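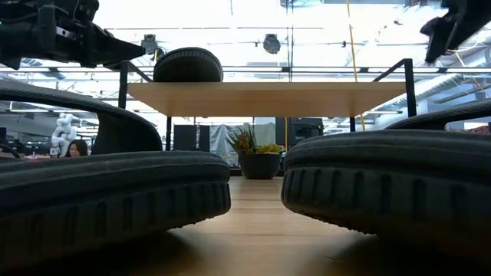 双臂整理工位，两侧夹爪悬于木质台面上方，台面后方为带黑色金属支架的层板。

Brulo 双臂整理工位（鞋类及小件上架）

供货商：Sistinmont
型号：Brulo-176
供货状态：可订，按订单排产
报价方式：基础套装加选配项，选配项单独列价

产品概述

Brulo 是一套面向鞋类、包袋、小型日用品的双臂工位，用于取放、摆正、配对和上架。整套由两条机械臂、两套末端夹爪、一个控制柜、腕部相机和固定相机组成。台面和层板架由买方自备，也可以向 Sistinmont 代订。

本页主要给正在做预算和场地规划的采购人员看，机械臂的运动参数、接口定义和编程说明请另外索取技术手册。报价单与本页不一致时，以报价单为准。

基础套装包含

机械臂 2 条，左右各一，含安装底座
夹爪 2 套，含标准指套
Eltel 控制柜，含急停按钮和示教终端
腕部相机，每臂一台
固定相机及支架
电源线、通信线，标准长度
出厂检验记录和中文操作手册

基础套装不包含

工作台、层板架、围栏、安全光幕
现场照明
地面加固
买方业务系统的接口开发
超出标准长度的线缆

以上几项在立项时常常漏掉，其中围栏和接口开发的金额最难事先估准，建议在询价阶段就把现场图纸和系统说明一并发过来。只发一句“做鞋子上架”，我们只能给区间价，区间会很宽，拿去做年度预算意义不大。

主要规格

夹爪最大开口：115 毫米
整套装箱重量：176 公斤（不含台面和层板架）
供电：单相，需独立回路
安装方式：固定于台架两侧或吊装
适用环境：室内，无凝露，无明显粉尘
工作台面：平整即可，材质不限

开口尺寸请对照最大的一种工件来看，不要对照平均尺寸。童鞋和女式凉鞋通常没有问题，高帮靴和加厚外底的男鞋需要先寄样。寄样请寄成对的，左右脚的夹持点不对称，只寄一只得不到完整结果。

夹爪与指套

标准夹爪由 Hovland 提供，圆头指型，外壳为深色哑光件，内侧与工件接触的部分带细密网孔。指套属于消耗件，磨损速度与工件表面有关：皮面和织物面较慢，带硬质花纹的橡胶底较快。

指套套件单价 3844 元，一套供双臂使用，含安装螺钉和定位片。更换由操作员完成，不需要返厂，换完后要重新跑一遍零点校准。首年预算里至少列一套备件。两班制的现场请列两套，并且和整机一起下单，单独补订要走另一次物流。

腕部相机装在夹爪后方，视野里会一直有手指的一部分，近处的工件容易被挡住，所以配了固定相机补远处的视角。两路画面都接入 Eltel 控制柜。只买腕部相机、不装固定相机的配置可以报价，但不提供上架成功率的验收条款。
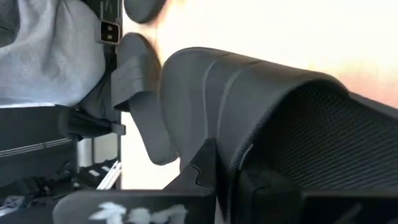 预算怎么列

建议把费用分成四块，不要合成一个总数报上去。

整机：基础套装，一次性支出。
现场：台架、层板架、围栏、照明、电气。由买方自己的工程部门报价，通常比我们代做便宜，工期也更好控制。
调试与培训：按人日计，包含在买方现场的安装、标定和操作员培训。每增加一种工件类别，另加调试人日。
年度运行：指套、线缆、年检、软件维护。软件维护可以不买，不买则停留在交货时的版本。

年检安排在每年 3 月，可以提前，不能推后超过一个季度。年检包括关节间隙检查、相机重新标定和急停回路测试，需要停机，请在排产计划里留出空档。

租赁方案目前只对整机开放，现场部分不能并入租金。租期结束后可以续租、退回或买断，买断价在签租赁合同时写明。

场地规划

工位的占地不只看台面。机械臂从两侧伸入，肘部的活动范围会超出台面边缘，后方还要留出检修位置。线缆如果从上方走，请使用带卡扣的线槽，松垂的线缆在机械臂回零时有可能被挂到。吊装方案需要先确认顶部结构的承重，请提供结构图，我们不接受口头确认。

控制柜放在操作员能直接看到的位置。不建议塞进台面下方，散热受影响，急停复位时人还得蹲下去。

地面不需要专门找平，但台架四脚必须可调。安装完成后做一次水平测量，记录留在控制柜文件袋里，年检时要用。

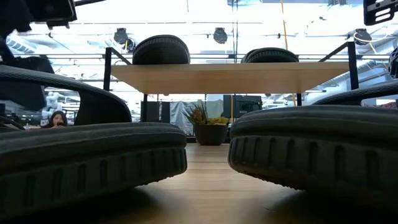

层板架的选型对双臂工位影响很大，却经常由行政或门店部门按外观决定。需要先定的是层间净高、进深和立柱位置，这三项定了以后再谈材料和颜色。净高要按“工件高度加夹爪本体高度”来算，只按工件高度算，夹爪进得去但抬不起来。上层浅色木板配黑色金属支架的做法可以用，只是两侧前立柱和斜撑都在机械臂的进入路线上，路径规划时要当作障碍物录入。下层并排放凉鞋时，鞋与鞋之间像这样露出一条台面比较好处理，指尖下探有余地；外底上成排的竖向凹槽可以作为识别特征，深色鞋底则要注意下面的阴影，阴影重的时候轮廓容易算大。架子背后如果是很亮的厂房顶面，固定相机的曝光要按鞋子调，不要按全画面平均。

层板架请在安装之前到位。架子晚到，标定就得重做，重做的人日由买方承担。

照明方面，优先用漫射光。射灯可以作为环境照明保留，不要正对固定相机。靠窗的工位加遮光帘，早晚光线差异大的现场在验收时要分两个时段测试。

选配项

加长指套：适合筒靴，开口不变，夹持深度增加
第二台固定相机：层板架超过两层时建议选配
移动底座：带刹车脚轮，移动后必须重新标定
Eltel 远程诊断模块：需要买方开放外网端口
备用示教终端：适合多工位共用一组操作员的现场

选配项在下单时确定，移动底座和远程诊断模块可以后装，其他后装要收改装费。

下单前请准备

工件清单，每类附尺寸和重量
成对样品，最难夹的那几种优先
场地平面图，标明电源位置
层板架图纸或实物尺寸
节拍要求，写单件时间，不写日产量
验收方式和验收人

节拍要求写得过紧是延期的主要原因。双臂可以同时动作，但两臂共用同一块台面上空，在中间区域会互相等待，不能按单臂速度乘以二来估。鞋类配对摆放时等待更多一些，报价时我们会给出按贵方工件估算的单件时间，供内部立项使用。

交货与验收

出厂前在 Sistinmont 车间用买方样品做一次预验收，买方可以到场，也可以看录像。到货后在现场做终验收，内容与预验收一致。两次验收之间更换工件的，按新增类别处理。

质保从终验收签字日起算。指套、线缆外皮、脚轮不在质保范围内。因层板架变形或台面移位造成的碰撞损坏，按维修收费。

读者留言

仓储采购：指套能不能用第三方的？我们这边备件统一走一个供应商。
回复：可以装，但零点校准参数要自己做，上架成功率的验收条款不适用。

小厂设备科：场地只有一面靠墙，两边都是通道，能放吗？
回复：能放，两侧都要加围栏，通道净宽按贵厂的安全规定。请发平面图。

老周边：去年订的，架子换过一次尺寸，重新标定花的时间比安装还长。架子先定好再下单，别学我们。

鞋柜项目组：层板换成玻璃的行不行？
回复：反光影响相机，不建议。一定要用的话请寄一块板子过来试。

相关页面

Hovland 圆头指套套件
Eltel 控制柜电气接线要求
Brulo 移动底座
层板架尺寸填写表
双臂工位租赁说明
年检预约

最后更新：2020年1月11日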